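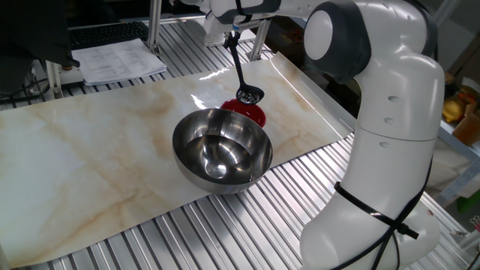 Steel mixing bowl, red bowl and black ladle at the Tamurton cooking table.

Call for participants: home cooks for the Tamurton kitchenware study

Do you cook at home several times a week? We are looking for 18 adults who will use ordinary kitchen things and tell us their opinion about them. No professional experience is needed. We are interested in how you serve soup, how you mix, and where you like to put a tool down when your hand needs to be free.

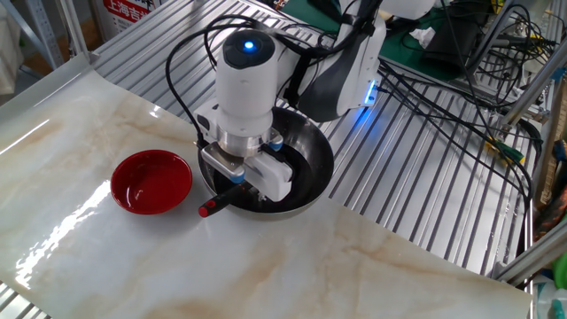 Each participant comes for two visits of three hours. In the first visit you work with bowls and a frying pan. In the second visit you answer questions about handles, weight and washing up. Please tell us before the first visit if you have pain in the wrist or the shoulder.

You should be 18 or older and able to read simple instructions in English. Left-handed cooks are very welcome, we had too few of them in December.

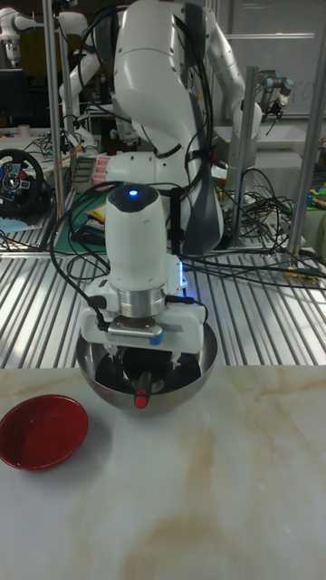 Payment is 300 for both visits together, and it is paid after the second one. Travel cost is not included.

To apply, write a short message to Szu-yu Lui at the Tamurton office and say which hand you use and what you cook most often. Applications are open until 2025-05-24. Questions about payment go to Sorin Radulović.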